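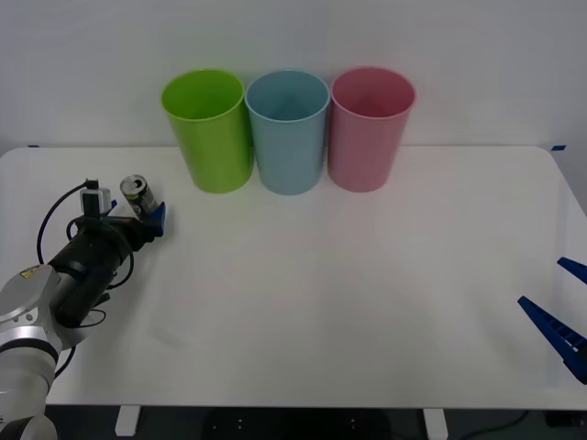

Starting Gooseberry Cuttings Without Buying the Kit

Posted May 6, 2022

Every spring the same claims come around. You need a heated mat, a bottle of rooting gel, a humidity dome and a bag of special mix, or your cuttings will sulk and die. I have my doubts. Gooseberries root from bare sticks pushed into garden soil, and they were doing it long before anyone sold a dome.

What follows is for softwood cuttings, taken in May while the new growth still bends. Hardwood cuttings in late fall are easier, and if you can wait, wait. If your bush is coming out this summer, or a neighbor has offered you a piece of theirs, keep reading.

What you need

A healthy bush, clean pruners, small pots with holes in the bottom, plain potting mix and some coarse perlite. Clear plastic bags help. Gloves too, unless you enjoy thorns.

I do not list rooting hormone. I used the Jurkard powder on half a batch one year and left the other half alone, and I couldn't tell the two trays apart by August. One batch proves very little, I know. It's still more than the label offered.

Step 1. Pick the right shoots

Look for this year's growth that snaps when you bend it sharply but isn't floppy. Skip anything with curled leaves, gray fuzz or sawfly damage. Cut early in the morning and put the shoots straight into a damp bag.

Step 2. Trim them

Cut each shoot to four or five inches, just below a leaf joint. Strip the lower leaves and pinch out the soft tip. If the remaining leaves are big, cut them in half across the middle.

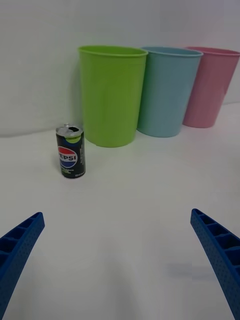
Pepsi can and three plastic cups on a white tabletop.

Step 3. Fill the pots and stick the cuttings

Mix equal parts potting mix and perlite. Water it first and let it drain. Make a hole with a pencil, put the cutting in so that at least one bare joint is buried, and firm the mix with your fingers. Three or four to a pot is fine.

Step 4. Keep them humid, within reason

Put a bag loosely over each pot and stand it in bright shade. Open the bag every couple of days. You will read that it must stay sealed for weeks. Mine grew mold when I tried that.

Step 5. Wait, and stop tugging

Rooting takes four to eight weeks. New leaves don't mean roots, whatever the Skukbridge catalog says, as a cutting can push leaves on stored energy and then collapse. Look for roots at the drainage holes. Once you see them, take the bag off for longer each day and pot the plants up singly.

How many will take?

Qiuyue Xue, who gardens two plots down from me, stuck 13 cuttings of a green variety last May and got eight plants. I have done worse. When a nursery page promises near-perfect results, I'd like to know who was counting and what they threw out first.

One more caution: some states still restrict growing gooseberries and currants on account of white pine blister rust. Check with your state agriculture department before you plant any out, and don't take a seller's willingness to ship as your answer.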